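Linbridge Listening Chaplaincy

The Linbridge Listening Chaplaincy is a volunteer service offering company and a kind ear to hospital patients, carers and bereaved families in Linbridge. It was founded by Marisol Nguyen-Tran, whose first team had just 13 members!

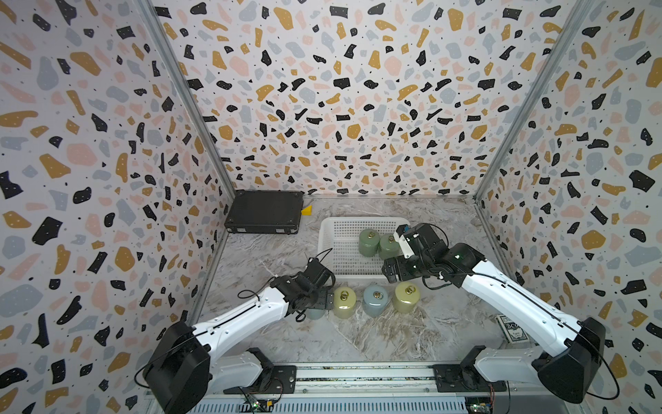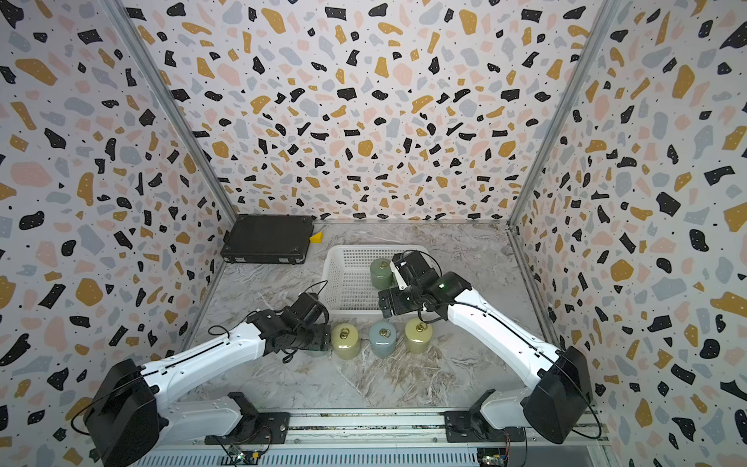

Flecked wall covering and marble-patterned surface, both views.

Training begins each September and mixes classroom study with ward visits. In its busiest year the team made a remarkable 3,592 visits, many of them at the Abernathy hospice.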